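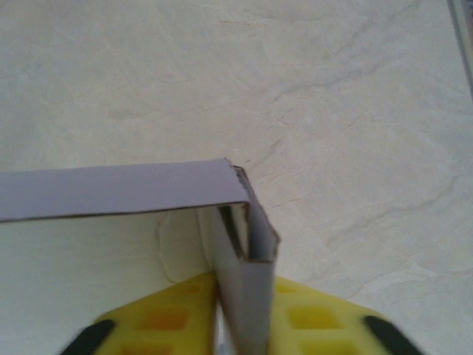
The gripper on a flap of the lavender-gray box. Photo: Mamta Pant

Ruwan Kanagaratnam began building a robot arm because he was tired of breaking down boxes. He gets a lot of them. He repairs radios and mails them back to their owners, and by July the cardboard had taken over one wall of the shared workshop at Dhillon where he rents a bench.

"I figured a machine could fold a flap," he said. "That was three years ago."

The arm is his fourth. He calls it Nistska, a name his bench neighbor, Bimla Tiwari, made up during a long evening of rewiring. The first three were stripped for parts. Tiwari wrote most of the control code and still handles the software, while Kanagaratnam does the mechanical work.

The fingers took the longest. Both are yellow, with rows of square pockets on the faces and a black strip down the outer edge. Kanagaratnam said he went through 50 versions before he had a pair he wanted to keep.

"A solid finger pushes the cardboard away," he said. "With the pockets there's a bit of give. I'd like more, but then they start to twist."

He has spent $900 on the current arm, most of it on motors. Tiwari thinks he should have bought better ones at the start. Kanagaratnam agrees, up to a point – he says he would have burned those out too.

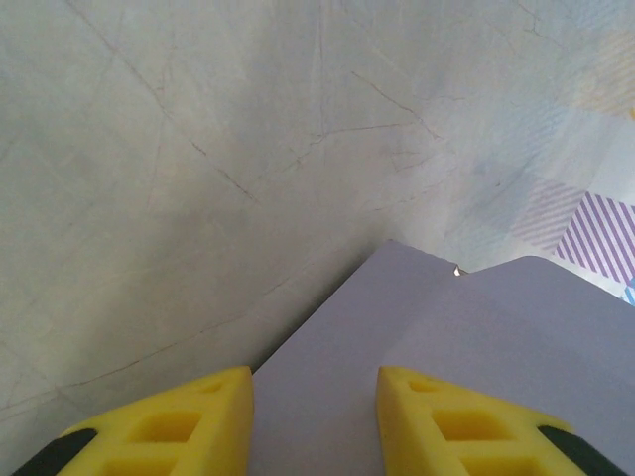
Fingers open over the lavender-gray surface. Photo: Mamta Pant

Flat surfaces are harder than they look, according to Tiwari. A loose flap gives the gripper an edge to take hold of. A closed lid does not, and the arm has to find a corner first.

"It sees a crease and thinks it's an edge," she said. "Or there's a shiny spot and it goes for that. I've rewritten that part four times."

They work on it after 7 p.m., when the other benches clear out. Tiwari wants to try thinner fingertips next. Kanagaratnam would prefer to fix the wrist, which sags when the arm is fully stretched.

He still breaks down most of his boxes by hand.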